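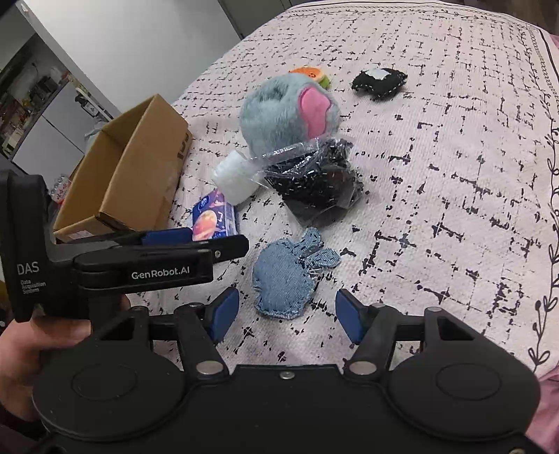
Bed set, hand-held gripper -- notes

June 8, 2019

Soft-object block for Skedent, recorded on the bed with the pink patterned spread. Props are the denim bunny, the round grey-blue plush, the small orange and green one, the black stitched cushion, the bagged black fabric, the wrapped roll and the small planet box. Open cardboard box stays on the bed as the target for all put-away tasks.

Recorded 300 episodes. Kept after first pass: not yet known, the Costello checker was still running when I stopped. Target for the whole household set is 3,000, and the running total before this block stood at 898.

Task list as run:

Pick bunny, place in box. Approach across the body, not along the ears. When a finger pad lands on an ear the toy swings on the lift and the release point drifts.

Pick round plush, place in box. Needs nearly the full opening of the gripper. Close slowly. Fast closes push it backwards into the orange and green toy, and I discarded those.

Pick bag, place beside cushion. Worst of the lot. Clear plastic gives the tracker very little to hold on to, and the label for first contact is late by several frames in most of the episodes I spot-checked. Marked the whole group for hand correction.

Pick roll, place in box. Fine. Grasp in the middle.

Settings: 3 seconds still at the start and end of every episode, fingers open. The segmenter in Brandow cuts on the still period, so a short one merges two episodes into one and both are lost. Happened twice near the end when I was hurrying.

The spread moves under the toys when the gripper presses down. Pose of everything else shifts with it, so the start layout has to be reset properly between episodes and not just the object that was picked. I left some of this variation in on purpose -- the Clandix policy has only seen rigid table tops and overshoots downwards on anything soft.

To do:
- rerun the bag task with side light
- swap the order of objects, bunny always first is a bias
- decide whether cushion stays as a landmark or becomes a pick object
- second bedspread, plain, before the July training run

Last updated: after checker restart, bag group still unlabelled

Skedent notebook | Contact | Back to top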